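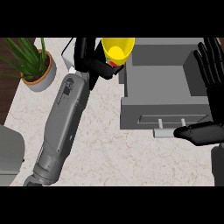 Dastow Small Business Lending Records
Release 3

Contents
Loan applications made by small firms to four regional lenders in the Nakholm area. Each row is one application. There are 717 rows, supplied as a single CSV file in UTF-8.

Fields
app_id: reference assigned by Dastow
sector: broad trade group
amount_sought: whole pounds, rounded to the nearest 2000
term_months: length of loan requested
security: none, property, equipment or guarantee
outcome: offered, declined or withdrawn

Known limits
Overdrafts and invoice finance are excluded. Applications marked withdrawn include those where the firm stopped replying to the lender. The Gaston branch did not record security before February, and the field is blank for those rows.

Permitted use
Research and teaching. The records must not be used to assess any individual firm. Users may not attempt to identify applicants.

Maintenance
Corrections should be sent to Oranuch Prasertsri at the Ratanaporn office, quoting the app_id. Earlier releases are withdrawn and should be deleted.

Last revised 12 Jun 2019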